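The Bin by the Back Door

Every house has a place where the small things go to wait. In Trinidad Malabanan's it used to be a kitchen drawer, and when the drawer would no longer close she moved on to a shoebox, then to two shoeboxes, and finally, last November, to a pair of plain gray bins she found for 5 dollars at the Magbanua market.

"I thought I would sort it all in one evening," she told me over coffee, laughing at herself a little. "I made a big pot of soup and put the radio on, and by ten o'clock I was still holding a toy and wondering which child it belonged to." Her children are grown now, with kitchens and drawers of their own.

I confess I went home and looked at my own collection with new eyes. A rubber duck, a brush, a round orange ball-like thing, an aluminum can someone had crushed and never carried out – it all lands in together, and the bin gets scuffed and smudged from years of being rummaged through.
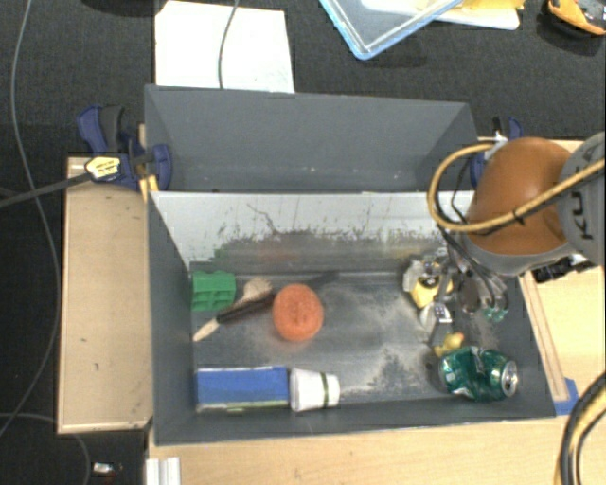 How often should a catch-all bin be emptied?

Once a month is plenty for most families, and the first weekend is easy to remember.

Trinidad's neighbor, Jocelyn Sarmiento, keeps a second bin behind the first and moves things across as she decides on them, so that whatever is left in front at the end still needs a home. She wipes both out with warm water and a drop of dish soap before anything goes back – old brushes shed, and dust gathers in the corners faster than you'd think.

As for the toys, Trinidad has stopped trying to be strict. Cans go out to recycling the same night, cups go to the sink, and anything that once floated in a bathtub gets to stay until the grandchildren come in the summer and ask for it.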